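Hastham Forum > Teleoperation and demos > Banana into bowl, keyboard or leader arm?

pegrow316
Posted Friday, September 2, 2022

I'm recording demos in the Shezi simulator for a simple pick and place. The banana has to end up in the yellow bowl. I drive the arm from the keyboard and it takes me forever. After 20 demos the trained policy gets to the banana and then hangs over it without closing. Do I need more demos or better ones?

Mbustamante
Better ones. Keyboard control makes you stop between moves, and every stop goes into the recording. The policy learns to stop too. Trim the idle steps and train again before you record anything else.

tinsnip1987
I don't agree that trimming fixes it. If you cut the pauses the arm seems to jump from one motion to the next, and you get a jerky policy. Get a leader arm or at least a 3D mouse. I used the Rullia one with Shezi and my demos came out a third as long.

Mbustamante
You only cut steps where the command is zero. The arm isn't moving there, so there is nothing to jump over. Agree on the 3D mouse.

pegrow316
No budget for a leader arm. I have an old gamepad. My start layout is below. The objects stay put between runs and only the arm start changes.
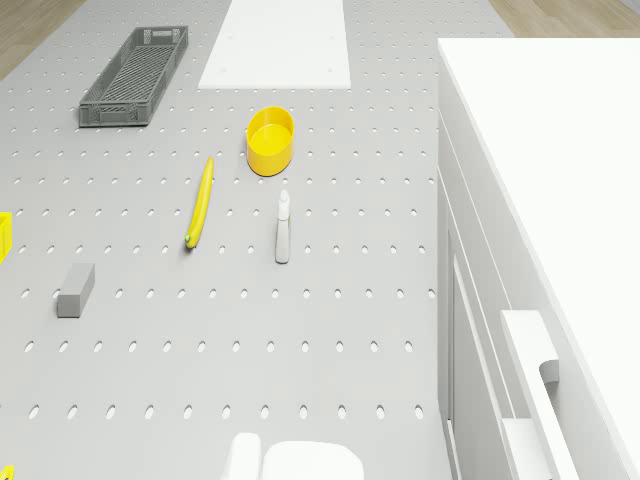
Re: start layout

tinsnip1987
The spray bottle is right beside the banana, on the side toward the cabinet. Which side do you come in from?

pegrow316
Both. Depends on where the arm starts.

tinsnip1987
Then that could be your hang. Half your demos say left, half say right, and the policy averages them. Pick the side away from the bottle and stick to it.

Mbustamante
Could be both problems. I would still trim first, it takes five minutes. Also start moving the banana a little between runs, or it will only ever work in that one spot.

zurel_dan
Don't move anything yet. Get it working in one spot, then move things. I went the other way, recorded 3000 steps with everything shuffled and couldn't tell what was wrong.

pegrow316
OK. Trimming the zero steps tonight, then a new set on the gamepad, always from the left. The banana stays where it is for now.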